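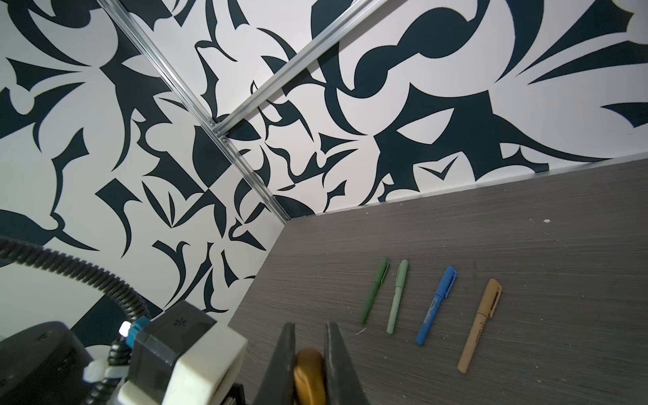
Marker caps. If your kids' markers die before the box is half used up, look at the caps first. Push till you hear the click, then push again. Lay them down flat in a row when you're done with them, like the green, the pale green, the blue and the tan one up there — caps on, side by side, on the table. Not standing in a mug tip up. Flat is best for most of them, ink stays even from end to end.

Dried out already? Water based kind, dip the tip in warm water, count to 9, cap it, leave it overnight flat. Works more often than not. Permanent kind, same thing but rubbing alcohol, just a drop or two in a bottle lid. If it's still scratchy in the morning toss it. I kept a whole coffee can of "maybe" markers for years, don't do that.

Marker on the table. Depends on the top. Sealed wood or anything with a hard finish — rubbing alcohol on a cotton ball, dab, dont scrub, wipe with a damp cloth right after. Try a spot underneath first. Bare wood, you're mostly out of luck, fine sandpaper and patience. Rodel Castillo wrote in from Holtent that plain white toothpaste got a purple streak off his kitchen table. Tried it. It does work but takes forever and you smell like mint.

Crumbs and little white specks. Every craft table gets them, eraser bits, paper bits, toast. Brush first, THEN wet cloth. Other way round and you get paste in the grain. An old 2 inch paintbrush is the best thing I've found, gets in the streaks and along the edge. Wipe the way the grain runs.

Sorting. Don't sort by color, they'll never keep it up. Sort by washable / not washable. Two boxes, two shelves, the not washable one up high. Strip of tape on the barrel if you can't tell them apart anymore.

Plastic placemats under drawing paper — yes. The thin ones from Drinmont curl at the corners after a month, the Collado ones have stayed flat since June. Either one beats newspaper, newsprint comes off on light tops and then you've got two stains.

Next time: glue sticks, and getting stickers off a window. Somebody asked about wax crayon on a wall too, hair dryer on low and a paper towel, more on that when I've had a chance to try it on the hallway.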